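The January reset, again

January 2020

Every January the same article turns up in my inbox wearing a new headline. Own less, feel better. This year it came from Druria, the closet-planning service, which wants $156 to tell members of our neighborhood group which of their own sweaters to keep. A couple of you forwarded it and asked what I thought. I think you should keep your $156.

My trouble is with the arithmetic. Druria's leaflet claims the average home holds 3,000 items of clothing and linen, and that a "balanced" home needs 2,000. Where did either number come from? I wrote and asked in December. The reply thanked me for my interest and offered me a discount. Does a pair of socks count as one item or two? Do dish towels count? The leaflet doesn't say, and I doubt the people who wrote it ever opened a drawer to check.

Then there is the matter of where it all goes. Storkness, the bag pickup company, says everything it collects "finds a new life." That could mean a coat on somebody's back or it could mean stuffing for a car seat. I would like to hear which. The thrift store on Girard Street at least has a sign telling you what it won't take, and I trust a place more when it turns things down.
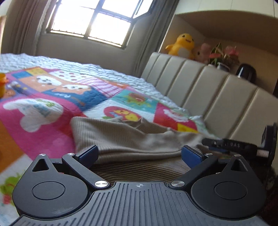 I'm also suspicious of the rule that you should get rid of anything you haven't worn in a year. We had a mild winter two years back and I didn't touch my heavy coat. Under the rule it would have gone in the bag, and I'd have been shopping for another one the next time it snowed. Baby clothes are worse. People pass them along in a rush and then buy the same things over again for the next child.

If your closet door won't shut, by all means take some things out. Do it on a wet afternoon and don't pay anyone. The Tevham library has two shelves of books on the subject, all free to borrow, and most of them repeat each other, so one will do. The clothing swap is still on for the end of the month in the church hall. Bring things clean, please, and take home whatever doesn't get picked up.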